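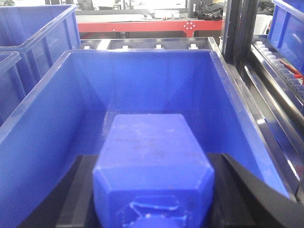
Page 1 of 5

Best way to store dahlia tubers over winter without a basement?

Posted by Yoshinori Fukuda

Hi all, first real dahlia year here and I've gotten in over my head. I planted six tubers in May because a neighbor on Mapplebeck gave them to me in a bread bag, and then I went to the Irkham plant swap and came home with a whole lot more. They did great! Too great. Now we've had a frost, the tops have gone black, and I have to dig everything up and put it somewhere.

My trouble is that we don't have a basement. We have a garage that isn't heated (it's attached to the house on one side, so it doesn't freeze solid, but it gets close in January), a hall closet that stays pretty warm, and a crawl space I would like to never enter again. I've got a couple of big plastic storage bins I could use. My sister-in-law swears by newspaper, the guy at the garden center in Brundthorpe told me peat moss and tried to sell me a bale of it, and one video said to wrap each one in plastic wrap like a sandwich.

So what do you really do? Do I wash them? Do I split them now or in spring? And can they go in plastic, or will they rot? I'd hate to lose the dark red one, it was the size of my head.

Tomoyo Kubo
Member, 460 posts

Congrats on the head-sized dahlia! I'm in a place with no basement too and I've kept mine in the garage for years, so it can be done.

Cut the stalks down to a few inches and dig wide, farther out than you think, because the necks snap if you pry too close. I hose mine off but I know people who just knock the dirt off and do fine. Then let them sit upside down somewhere airy overnight so the hollow stems drain. Two days is too long in my garage, they start to wrinkle.

Plastic bins are OK as long as you leave the lid off or cracked. I lost a whole batch one year by snapping the lid on tight – opened it in February and it was soup, and the smell stayed in that bin until summer. What I do now is put down a couple inches of coarse vermiculite, lay the clumps in so they aren't touching, cover them, and do another layer. Pine shavings from the pet aisle work too and they're cheaper. I'd skip peat. It's dusty and I find it pulls too much moisture out of the small ones.

You want it in the 40s if you can get it. Put the bin against the wall you share with the house and up off the concrete on a piece of foam or some scrap lumber. On really cold nights I throw an old comforter over the whole business. The hall closet is too warm, they'll either shrivel or start sprouting by Christmas.

Check once a month. Mushy bits get cut off and tossed, and if they look like raisins I mist the shavings a little, and I mean a little.

On splitting, I wait for spring when I can see the eyes. Some folks do it in the fall when they're softer to cut. Write the names on them whichever you pick! Marker right on the tuber works.

stasteck_gardener
New member

i just leave mine in the ground with a bunch of leaves on top and they come back most years. depends where you are i guess

Yoshinori Fukuda
Original poster

Thank you both! Leaving them in sounds tempting but the bed turns into a pond here in March so I'd better dig. Tomoyo, the comforter idea is great, we have an ugly one. Picking up pine shavings tomorrow. Is the cedar kind OK if that's all they have?

Tomoyo Kubo
Member

I've only used pine so I can't say for sure. I'd hold out for pine, or shred some plain cardboard if you get stuck.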